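The Old Road to Zemley - a Gallery

Most people who drive to Zemley now take the new road and are there in under half an hour. The old one goes the long way round, through Rulley and over the river at Cunha, and it is still the better drive if you have the morning free. 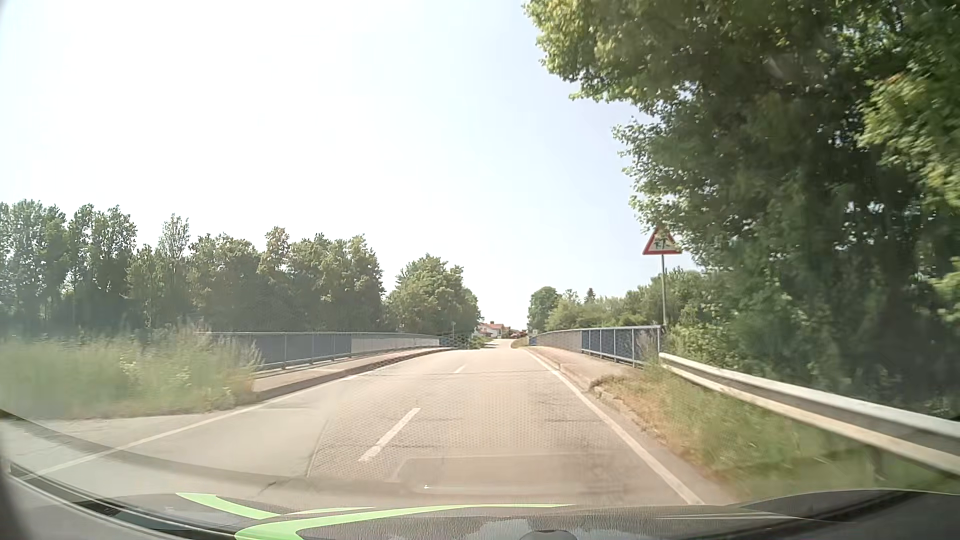
Lợi Đào and I have been going over it on and off since March, usually on a Saturday and usually before nine in the morning, when the farm traffic has finished and the shops in Rulley have not opened. The full distance is 44 kilometres. There are nine bridges on the way, most of them short enough to miss if you are talking.

The bridge is the first. The notes for the rest of the road are already written, so I have left them in below in the order you would come to them, starting from the Rulley end.

The bridge
Two lanes, a raised walkway on each side and metal railings, with blue sections in among the pale grey. The road climbs a little as it goes over, so you do not see much of the far side until you are nearly on top of it. There is a paved opening on the left just before it, with tall grass and weeds on the bank. Go steadily past there.

Rulley, the market end
Parking is free behind the hall but it fills up by ten. The bakery does a decent cheese roll. If you need fuel, get it here, as the pump at Cunha has been shut since last winter and the next one is in Zemley itself.

The Prenda turning
Easy to miss. The sign faces the wrong way for anyone coming from Rulley, and the first you know of it is the side road going off behind you. Prenda is worth the detour for the chapel and the view back down the valley. The lane up is single track with passing places, and the surface is poor for the last stretch.

The long straight
Flat fields both sides and very little shade. Lợi Ngô, who cycled this part with us in the summer, would like it recorded that there is a headwind in both directions. There is a bus shelter halfway along with a bench in it. The stop is still in use, number 1411 on the timetable, two buses a day and none on Sundays.

Cunha, by the river
The village is on the slope above the water. A path goes down from the church and follows the bank as far as the weir, twenty minutes there and back at an easy pace. It gets muddy after rain and the lower part was under water for most of February. The café opens at weekends only - cash, last time we asked.

The hill after Cunha
The only real climb on the route. It has two bends near the top and lorries tend to use most of the road on the second one. There is a lay-by at the summit with room for three or four cars, and on a clear day you can pick out the water tower at Zemley.

Coming into Zemley
The old road joins the new one at a roundabout just short of the town. Take the second exit for the centre. The first goes to the trading estate and there is nowhere to turn until you get to the gates.

A few practical things. The map we use is the local walking sheet, number 2339, which shows the side lanes properly and can be bought at the post office in Rulley. Phone signal is patchy between Prenda and Cunha. The road is gritted in winter but the lane to Prenda is left alone, and we would not try it in ice.

If you have older photographs of any part of the road, particularly the Cunha end before the houses went up, please get in touch through the contact page. Scans are fine and we will put your name with them.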